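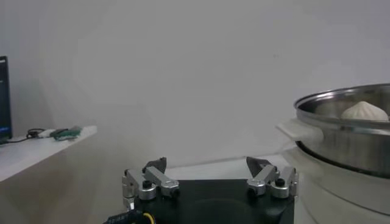
The gripper at the bench, with the steamer to its right.

Home | Builds | Interviews | Parts Bin | Forum
Filed under: Shop Talk, Arms & Grippers

The builder of Bundale works out of a shared workshop in Trolletow, on a bench rented by the month. Bundale is an arm with a two-finger gripper and a camera at the wrist, and its job is to lift steamed buns out of a pot. We talked on a Friday at the bench. The builder asked to be left unnamed, as the arm shares a room with other people's projects.

The first question was why buns. "A block of wood tells you very little," the builder said. "You can close on a block with any force you like and it comes back the same. A bun gives you a record of every mistake. If the fingers come in too hard there are two dents in it, and you can measure the dents."

The linkage came first. An earlier version used printed links, and the play at the pivots added up to several millimeters at the fingertips. The current links are aluminum. "Once the links were stiff, the pads became the worst part of the system. That was fine. Pads are cheap. I can change a pad in the time it takes to boil water."

Control runs on a loop the builder calls Predatley, written from scratch after a spell with a general-purpose motion package. It reads the wrist camera, estimates the center of the bun, and commands the arm in short steps. There is no force sensor. Motor current stands in for one, with a threshold set by hand.

"Current is a poor measure of force at low speed," the builder said. "Friction in the pivots is about as large as the thing I want to detect. So I close in two stages, fast to a preset width and then slow. The threshold only counts in the slow stage."
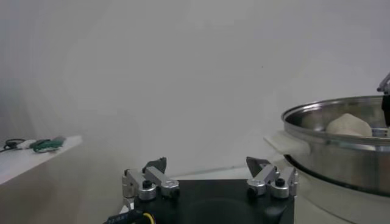 The preset width is stored per bun size, and it was the source of most of the early failures. Buns from the same batch vary, and they vary again after steaming. The builder now takes a width estimate from the camera on approach and adds a margin of 15 millimeters to it.

Logging was added late. The log now holds 3,161 attempts, of which the first 1,000 are of limited use because the camera mount was moved partway through and the change was not recorded. "I had the images and the joint angles, and no way of knowing which calibration went with which. I kept them. I don't train on them."

The harder problem is the metal. Polished steel reflects whatever is near it, the gripper included, and the detector used to place a second bun on the wall of the pot. The builder tried a polarizing filter and dropped it. What helped was collecting more examples with the arm at odd angles, more than 2,000 in all, and rejecting any detection that moved the wrong way when the wrist moved.

"A reflection shifts differently from the object. You take one frame, move the wrist a little, take another, and compare. It costs time on each pick and I accept that."

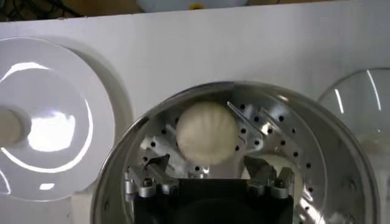 Depth is handled with less care. The floor height of the basket is measured once at the start of a session and entered by hand, and the fingertips are kept a fixed distance above it. If the pot is bumped, the number is wrong and the session has to be restarted. A rim-finding routine is half written.

Wiring is next on the list. The cable run to the wrist has been redone twice, and the builder expects to do it again when the controller board moves off the bench and into an enclosure. The enclosure design is borrowed from Yazıcı, a printer the same builder put together before this, and the mounting holes do not match yet.

Asked when the arm would be finished, the builder did not give a date. "The grasp is usable. The release is bad. It sets the bun down and the bun sticks to one pad, and then it rolls. I have a narrower pad drawn up for January."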